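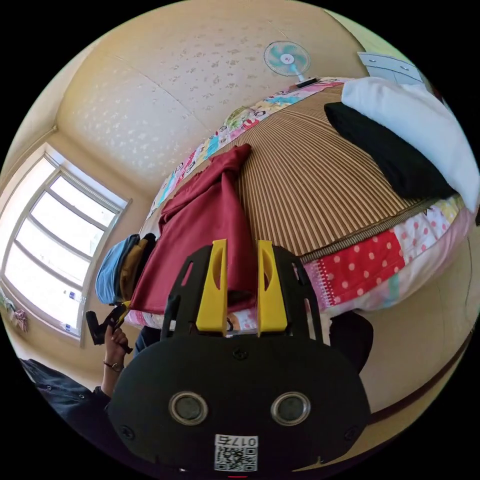
Ticket 3293 – oil temperature and fuel flow readings jump on the Zalleck engine monitor when transmitting on COM 2. Opened by Eldana Dinsa, June 25, 2023. The airplane is a fixed-gear single with a 14 volt system, based at Eltwood. The monitor went in at Dal Bello last February along with a Levuvham audio panel, and the two share a ground block behind the right side of the panel. None of the connectors back there are marked, which made the first look slow. When this goes into the shop I would like every connector tagged before it is unplugged, with the kind of label in the photo: plain white, a short number like 0175, and the QR code under it. The number alone would do for me, but Dal Bello can scan the code into the work order.

Status: Closed
Priority: Normal (airplane flown day VFR only while open)

Symptom as reported

With COM 2 selected and the mic keyed, indicated oil temperature rises by up to 11 degrees and fuel flow drops to a dashed line. Both come back a second or two after the key is released. COM 1 does nothing to either reading. EGT and CHT stay steady on both radios. Oil pressure also stays steady, although its wire runs in the same bundle as the oil temperature wire for most of its length.

It does not happen on every transmission. It is worse on the ground with the engine at idle and nearly always happens on the first call of the day. I have not seen an alarm trip from it, but the oil temperature number turned yellow once on a long climb when I read back a clearance.

Already tried by owner

Reseated the main connector on the back of the monitor. No change.
Swapped headsets and used the handheld mic. No change.
Transmitted with the strobes and nav lights off. No change.
Turned the alternator off and transmitted on battery only. The jump was smaller, but still there.
Updated the monitor to the current software from the Zalleck site. No change, and the fuel totalizer had to be set up again afterward.

Reply from Zalleck support

Thank you for the detail. The software version you list is correct. Please do the following before we look at replacing the display.

Go to the setup page, open Diagnostics and leave the raw input screen up while someone transmits on COM 2. Write down the raw value for oil temperature and fuel flow with the key up and with the key down. If the raw values move, the trouble is ahead of the display, in the wiring or the sensors. If the raw values hold still and only the normal page moves, send us the display.

Please also measure from the monitor's ground pin to the engine case with the master on and everything else running that normally runs.

Eldana Dinsa

Did the raw input check on the ramp with a friend in the right seat. Raw oil temperature moves with the key down. Raw fuel flow goes to zero. EGT and CHT raw values do not move.

Measured 200 millivolts between the monitor ground pin and the engine case with both radios on and no transmission. Keying COM 1 made very little difference. Keying COM 2 more than doubled it, and the meter would not settle long enough to give you a good number. I used the bare stud on the starter bracket for the engine side.

Also noticed that the Levuvham audio panel has a slight buzz in the headset at the same time. I had put that down to the intercom setting and had not reported it.

Reply from Zalleck support

The raw values rule out the display. Your ground reading is higher than we like to see, and the rise on COM 2 is too big to be radio noise alone. It looks like return current from the radio is using the same path as the sensor ground. The oil temperature and fuel flow sensors both take their reference from that path. The EGT and CHT probes are read as pairs and mostly ignore it.

We recommend that the installer move the monitor ground to its own wire, run directly to the main airframe ground point, and check the COM 2 ground while the panel is open. Please do not add a jumper from the monitor to the engine case. It can make the reading look better on the ramp and worse in flight.

Dal Bello, shop notes

Airplane in for ticket 3293. Confirmed the fault as written, engine at idle, COM 2 keyed on an unused frequency. Oil temperature up, fuel flow dashed, buzz in left headset.

Removed glovebox and the lower right trim for access. Numbered each connector at the ground block and on the monitor harness before disconnecting. Photographed the block as it was.

Found COM 2 ground, audio panel ground and monitor ground stacked on one screw. Ring terminal for COM 2 was at the bottom of the stack and loose in its crimp. It could be turned by hand. Wire was otherwise in good condition with no heat marks on the insulation. From the block, a single wire runs to the airframe ground, and the fastener at that end had paint under the washer.

Work done:
Cut back COM 2 ground and fitted a new ring terminal, now on its own screw.
Ran a new ground wire for the monitor from the connector to the main airframe ground point.
Cleaned the airframe ground to bare metal, refitted with new hardware and sealed.
Audio panel ground left on the block.
Checked antenna coax for COM 2 at both ends. No fault found.

Ground reading at the monitor is now too low to matter, key up or key down. Ran the engine and transmitted ten times on each radio. Oil temperature and fuel flow steady. Buzz gone from left headset, very faint in right with the intercom volume all the way up. Wiring diagram in the aircraft records updated to show the new monitor ground. Weight change negligible, no revision to the equipment list.

Eldana Dinsa

Picked it up and flew a little over an hour, using COM 2 for everything including the pattern work back at Eltwood. No jumps on either reading. I downloaded the engine data afterward and the oil temperature trace is smooth from start to shutdown. On the old flights you can pick out each radio call as a small spike.

The fuel totalizer read a bit low against what went in at the pump. I think that is the K-factor I lost with the software update – my old note of it was in the airplane binder and I have now put it back in. If it is still off after two more fill-ups I will open a new ticket for that.

The faint sound on the right side does not bother me. OK to close.

Reply from Zalleck support

Closing. The K-factor is under Setup, Fuel, Calibration, and it should be written down before any future update. The ground readings have been added to the notes for your serial number.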